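Moving the sewing supplies into one bin

I had thread in three drawers and needles in a coffee can. It all goes into one lidded bin now, sorted by how often I reach for it.
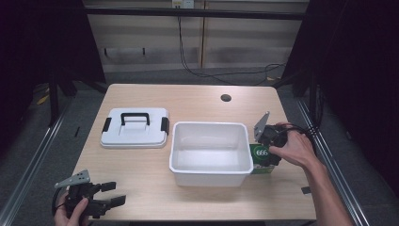

Thread

Polyester all-purpose goes on top, cotton underneath. I keep 12 spools and no more. Anything that snaps when pulled by hand gets thrown out, including two spools of Orkerow that were older than my machine. Savita Ahuja tells me old cotton is fine for basting. I tried it in March and it shed lint into the bobbin case, so I disagree.

Needles

Universal 80/12 covers most of what I sew. Denim gets a 100/16. Used needles that still have some life go back in the case with a dot of nail polish on the shank - the printed sizes are too small for me to read at night.

Bobbins

Class 15 only. The Zitura takes a different bobbin, and its supply stays in the drawer under that machine. Mixing them cost me a tension spring last year.

Still to do: zippers, and the bias tape I owe Jong-dae Nam.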